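Treltau
Careers and Open Calls

Test Technician, Fault Investigation (Handheld Grippers)
Posted 3 January 2021
Contract, full time, on site
Reports to: Viorica Gashi, Hardware Reliability

Background

In July a batch of Skonorell handheld grippers began reporting finger positions that did not match the real opening. The fault showed first as a drift of a few millimeters over a long session, then as sudden jumps. Of 4,000 recorded sessions reviewed afterward, 432 contained at least one jump and were withdrawn. Robot arms trained on the early data closed too far on thin objects, and one arm on the Stoltach bench crushed its own finger pad and tripped the motor breaker. No one was hurt. The bench has run at reduced force since then.

The cause is only partly known. A loose set screw on the encoder shaft explains the drift. It does not explain the jumps, which also appear on units with the screw glued. Cable strain, connector wear and firmware timing are all still open.

The work

You will run grippers through fixed motion routines until they fail, and record how they failed. Most of the day is spent on the floor or at a bench with a device in each hand. Duties:

Run the standard open/close routine of 1,000 cycles per unit and log the zero offset before and after.
Repeat the July sessions under controlled cable routing.
Strip failed units, photograph the encoder and connector, and tag all parts.
Write one fault report per failed unit. Reports go to Dariusz Adamczyk for firmware review.
Stop work and call the bench lead if an arm moves without a command. Do not reset it yourself.

Requirements

Two years of bench or repair work on small electromechanical devices
Able to read a wiring diagram and use an oscilloscope without supervision
Able to sit on a hard floor and work with both arms extended for blocks of 13 minutes, with breaks
Plain written English

Helpful but not required: experience with optical tracking, magnetic encoders, or basic Python.

Handheld sessions with marker cubes fitted to the grippers:
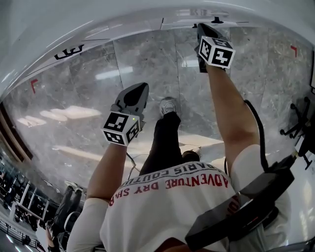
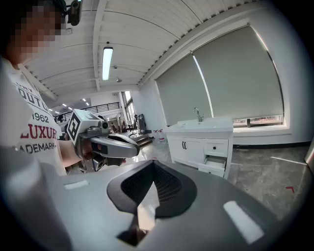 Safety and training

All new staff complete lockout training before working near the Stoltach bench. Nomvula Shabalala runs the training and signs the access card. Technicians may refuse any test they consider unsafe. A refusal is logged as an open issue and reviewed the same day.

Sessions are recorded. Applicants must consent in writing to the use of recordings for fault analysis. Faces are blurred before files leave the team.

Terms

Six months, with one possible extension. Paid hourly, overtime by agreement. Travel to the Magalhães site may be needed twice during the contract and is paid at the normal rate.

How to apply

Send a resume and one fault report you have written, with customer names removed, to Raymonde Grewal in Personnel. Cover letters are not read. Shortlisted applicants will be given a failed gripper and two hours to find out what is wrong with it. Questions about the test procedure can be sent to Naledi Mahlangu, who maintains the current revision.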